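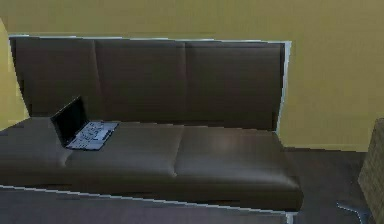

Teleop demos in sim: keyboard vs. VR controller for the living room task

wirebender_k
ok so I'm on the Statside sim, living room level, doing remote control demos for the "go to the laptop and close it" task. keyboard driving only so far. 40 demos in and the policy still stops short at the couch every time. laptop sits diagonal on the left seat cushion, dark leather, screen tilted back. do I need a VR controller or just more demos? budget is basically zero

mossgate
More demos won't fix it if they're all the same. Are you starting from one spot?

wirebender_k
yeah pretty much. same start, same heading. didnt think it mattered that much

mossgate
Matters a lot. It learned your one path and nothing else. Drive in crooked a few times, get it slightly wrong, then fix it with the recorder ON. The fixing is the part you want.

parine_user18
disagree with the crooked thing, at least for beginners. I did that on the Parine arm, hand guiding, grabbing the wrist and walking it thru. Messy demos = messy policy. Mine wobbled before every grasp. Threw out the lot and recorded 18 clean ones, way better

mossgate
Hand guiding an arm bolted to a bench is a different animal. He has a base that drifts. Also I said fix it, not wobble around for fun.

wirebender_k
ok tried moving the start. now coming in from way back, long wall on the left, desk and the metal frame chair on the right, loads of bare floor in between
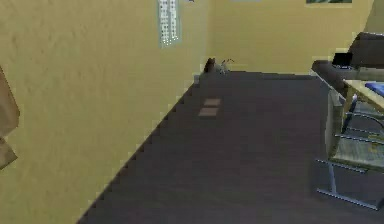
and I can't decide how wide to go round stuff. those two flat tan things on the floor, do I drive over them or around? did both in different demos and now I'm worried I confused it

grimshaw_lab_rat
Pick one!! If half your demos go left and half go right the policy can average them and go straight down the middle. Ask me how I know. Cost me 1055 episodes on the Grimshaw setup

parine_user18
^ this is what I meant by clean btw

mossgate
Fine, but that's a choice of route, not noise. Depends on the policy too – some handle two routes ok. Plain behavior cloning, no.

wirebender_k
plain cloning yes. so around, always same side. and mix up the starts?

mossgate
Yes. And keep the chair legs in mind, that bottom bar runs along the floor. Easy to clip the base on it if you cut the corner.

nirnenia_dev
VR question got skipped. For driving, keyboard is fine. For closing the lid I'd want a controller, keys give you jerky on/off motion and the clone copies it. We split it into 2 recordings on Nirnenia, one for the approach and one for the hand part

grimshaw_lab_rat
Splitting is a pain tho, the handoff never lines up. Gamepad with analog sticks, one take, done

wirebender_k
have an old gamepad somehwere. will redo the set with that and the new starts, deleting the over-the-mat ones tonight

parine_user18
Move them to another folder, don't delete. You'll want them for comparison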